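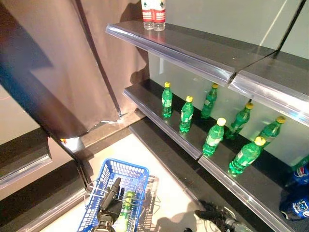 음료 진열대 재정렬 태스크, 인식부터 플래닝까지 한 번에 붙이기

글: Aishwarya Venkataraman
2025년 7월 18일
분류: 튜토리얼 / 인식 / 태스크 플래닝

지난 글에서 Prallix로 팔 하나를 움직여 컵을 옮기는 데까지 해 봤습니다. 이번에는 난이도를 확 올려서 양팔 로봇으로 음료 진열대를 다뤄 보겠습니다. 똑같이 생긴 병이 선반에 줄지어 있고, 아래에는 장바구니가 있고, 팔 두 개가 그 좁은 공간을 나눠 써야 하는 태스크예요. 처음 설정할 때는 꽤 헤맸는데 파이프라인이 제대로 연결되고 나니 정말 재미있더라고요! 제가 막혔던 부분 위주로 적어 두겠습니다.

준비물

Prallix 2 버전 (1 버전은 양팔 예약 기능이 없어서 5단계부터 따라올 수 없습니다)
인식 노드 Inel
파지 후보 생성기 Kamath
헤드 카메라와 양쪽 손목 카메라의 캘리브레이션 파일
진열대 치수를 적어 둔 메모

캘리브레이션을 마지막으로 한 게 언제인지 기억나지 않는다면 지금 다시 하세요. 저는 이걸 건너뛰었다가 파지 코드를 반나절이나 의심했습니다.

1단계. 선반을 먼저 모델링하기

병을 찾기 전에 선반부터 잡습니다. 병은 계속 움직이지만 선반은 그대로 있으니, 선반 평면을 기준 좌표계로 삼으면 뒤쪽 계산이 전부 편해집니다. Prallix의 scene 파일에 단별로 평면을 하나씩 등록합니다.

scene:
 base_frame: shelf_root
 planes:
 - name: shelf_top
 - name: shelf_mid
 - name: shelf_base
 reach_limit_mm: 650

reach_limit_mm은 어깨 기준으로 팔이 무리 없이 닿는 거리이고, 저희 로봇에서는 650으로 두었습니다. 로봇마다 다르니 꼭 직접 재 보고 바꾸세요.

여기서 조심할 것이 가격표를 끼우는 투명 레일입니다. 선반 앞쪽의 투명 플라스틱은 깊이 센서에 구멍처럼 잡히기도 하고, 조명을 받으면 엉뚱한 거리 값이 튀어나오기도 합니다. 검은 유광 선반도 만만치 않아요. 표면 반사 때문에 선반 아래에 가짜 점들이 잔뜩 생깁니다. 저는 레일을 센서로 찾는 걸 일찌감치 포기하고 얇은 상자 모양의 충돌체로 직접 넣었습니다. 높이만 자로 재서 넣어 주면 되고, 이 한 줄 덕분에 손가락이 레일을 긁고 지나가는 경로가 싹 사라졌습니다.

2단계. 같은 병을 서로 다른 병으로 인식시키기

이번 태스크에서 제일 신나는 부분입니다. 같은 음료가 두 줄로 엇갈려 서 있으면 검출기는 앞뒤 병을 한 덩어리로 묶어 버리기 쉽습니다. 색도 라벨도 똑같으니 당연한 일이죠. Inel에서는 클래스 검출과 인스턴스 분리를 따로 돌릴 수 있으니 이렇게 설정해 보세요.

perception:
 detector: inel_bottle
 instance_split: cap_first
 track_id: persistent
 ignore_outside: shelf_root

핵심은 cap_first입니다. 몸통은 서로 겹쳐도 뚜껑은 헤드 카메라에서 잘 보이는 편이라, 뚜껑을 먼저 찾고 그 아래로 몸통을 붙여 내려가는 방식입니다. 몸통 기준으로 나눌 때보다 뒷줄 병이 훨씬 안정적으로 잡힙니다. 다만 위 단의 선반판이 뚜껑을 가리는 각도에서는 효과가 뚝 떨어지니, 헤드 피치를 조금 바꿔 가며 비교해 보시길 권합니다.

ignore_outside도 켜 두세요. 진열대 옆에 커튼이나 다른 집기가 있으면 주름이나 모서리에서 오검출이 나오는데, 선반 좌표계 바깥을 통째로 버리면 깔끔해집니다. 장바구니는 선반 바깥이니까 별도 영역으로 추가해야 합니다. 이걸 빼먹으면 바구니에 들어간 병이 세계에서 사라져 버려요!

 extra_regions:
 - name: basket
 type: open_container

저는 이 설정으로 녹화 프레임 671장을 다시 돌려 봤고, 눈으로 넘겨 보면서 ID가 뒤바뀐 구간만 따로 표시했습니다. 거의 전부 그리퍼가 병 앞을 가로지르는 순간이었습니다. 해결책은 4단계에 나옵니다.

3단계. 바구니 안을 보는 법

장바구니는 선반보다 까다롭습니다. 그물 모양의 벽은 깊이 영상에서 있다가 없다가 하고, 가느다란 철사 거치대는 아예 안 보이기도 합니다. 그래서 벽과 거치대는 1단계의 레일처럼 고정 충돌체로 넣고, 센서에는 안쪽 내용물만 맡깁니다. 거치대가 바구니 테두리보다 바깥으로 나와 있다면 충돌체도 그만큼 키워 주세요.

또 하나, 바구니 안의 병은 서 있다는 보장이 없습니다. 선반 위의 병은 수직이라고 가정해도 괜찮지만 바구니에서는 누워 있을 때가 많으니 자세 추정 모드를 영역별로 바꿉니다.

pose_mode:
 shelf_mid: upright
 basket: free_6d

free_6d는 계산이 무겁습니다. 그래도 바구니 영역에만 쓰면 저희 장비에서 한 프레임에 약 122밀리초가 나왔고, 파지 직전에 한두 번만 부르는 용도로는 충분했습니다. 매 프레임 돌릴 필요는 없습니다.

4단계. 파지 후보 고르기

Kamath에 병 자세를 넘기면 후보가 우르르 쏟아집니다. 처음에는 점수가 제일 높은 것을 그대로 썼는데, 그러면 손목이 바구니 벽을 뚫고 지나가는 자세가 태연하게 1등을 합니다. 점수에 접근 방향을 섞어 주세요.

grasp:
 basket:
 approach: top_down
 tilt_max_deg: auto
 shelf_mid:
 approach: front
 prefer: below_cap

누운 병은 위에서 몸통을 잡고, 선반에 놓기 전에 손목을 돌려 세웁니다. 이때 병의 축 방향을 반대로 추정하면 뚜껑이 아래로 가 버립니다. (저는 실제로 이걸 당해서 한참 웃었습니다.) 뚜껑 위치를 축의 양수 방향으로 고정하는 cap_axis: positive 옵션을 켜면 해결됩니다.

그리고 아까 말한 ID 뒤바뀜! Inel에 로봇의 현재 관절 값을 구독시키면 그리퍼가 가리는 영역을 마스크로 계산해 줍니다. 가려진 동안에는 추적을 갱신하지 않고 마지막 위치를 유지하는 거죠. 이 팁은 Saranya Pinto 님이 알려 주셨는데, 적용하고 나서 로그가 얼마나 얌전해졌는지 모릅니다.

perception:
 self_mask: true
 occluded_policy: hold

단, 손에 쥐고 있는 병까지 hold로 처리하면 병이 바구니에 남아 있는 것으로 기록됩니다. 파지가 성공하면 attach 이벤트를 보내서 병의 부모 좌표계를 그리퍼로 바꿔 주세요.

5단계. 양팔이 싸우지 않게 하기

드디어 플래닝입니다. 한 팔이 바구니에 들어가 있을 때 다른 팔이 어디에서 기다릴지를 정해야 합니다. Prallix 2 버전의 예약 기능을 쓰면 공간을 구역으로 나누고 먼저 요청한 팔에게 넘겨줄 수 있습니다.

zones:
 - basket_inside
 - basket_above
 - shelf_mid_left
 - shelf_mid_right
wait_pose:
 left: low_front
 right: low_front

basket_inside와 basket_above를 나누는 것이 요령입니다. 하나로 합쳐 두면 한쪽 팔이 이미 병을 들고 빠져나왔는데도 다른 팔이 계속 기다리게 됩니다. 둘로 나누면 전환이 눈에 띄게 부드러워져요.

대기 자세는 헤드 카메라의 시야를 되도록 덜 가리는 낮은 위치로 잡습니다. 처음에 팔을 가슴 앞에 접어 두었더니 가운데 단이 절반은 안 보였습니다. 기다리는 팔이 인식을 망칠 수 있다는 점을 꼭 기억해 두세요.

6단계. 놓을 자리 정하기

빈자리를 찾을 때는 병의 중심 간격만 보지 말고 그리퍼 손가락의 두께까지 더해야 합니다. 병 하나는 들어가는데 손가락을 벌릴 틈이 없는 자리가 꽤 많습니다. place_clearance에 손가락이 벌어지는 폭을 넣고, 뒷줄부터 채우도록 order: back_to_front를 지정하세요. 앞줄부터 채우면 뒷자리는 영영 못 씁니다.

브랜드가 섞인 선반이라면 상품별로 구간도 나눠야 합니다. 경계에 서 있는 병은 절반만 보일 때가 많으니, 부분 검출은 장애물로는 쓰고 집을 대상에서는 빼는 설정(partial: obstacle_only)이 무난합니다.

실행과 확인

먼저 모의 실행으로 계획만 뽑아 봅니다.

prallix plan --task restock --dry-run

구역 예약 순서가 출력되면 left와 right가 같은 구역을 동시에 잡고 있지 않은지 확인합니다. 이상이 없으면 속도를 낮춰서 실제로 돌립니다.

prallix run --task restock --speed slow --log full

자주 만나는 오류

no valid grasp in basket
병이 벽에 바짝 붙어 있을 때 나옵니다. 실행 옵션에 nudge를 추가하면 손가락으로 살짝 밀어낸 뒤 다시 추정합니다.

zone timeout: basket_above
대부분 대기 자세가 basket_above 구역 안에 걸쳐 있는 경우입니다. 시각화 창에서 구역 상자를 켜고 보면 금방 찾을 수 있습니다.

track lost after attach
attach 이벤트보다 인식 갱신이 먼저 도착한 것입니다. 이벤트 우선순위를 high로 올리세요.

설정 파일 전체는 Silletti 저장소의 restock 폴더에 올려 두었습니다. 투명 레일을 센서만으로 안정적으로 잡은 분이 계시면 댓글로 꼭 알려 주세요, 정말 궁금합니다! 다음 글은 9월에 올릴 예정이고, 파지 실패를 감지해서 자동으로 재시도하는 행동 트리를 다룹니다.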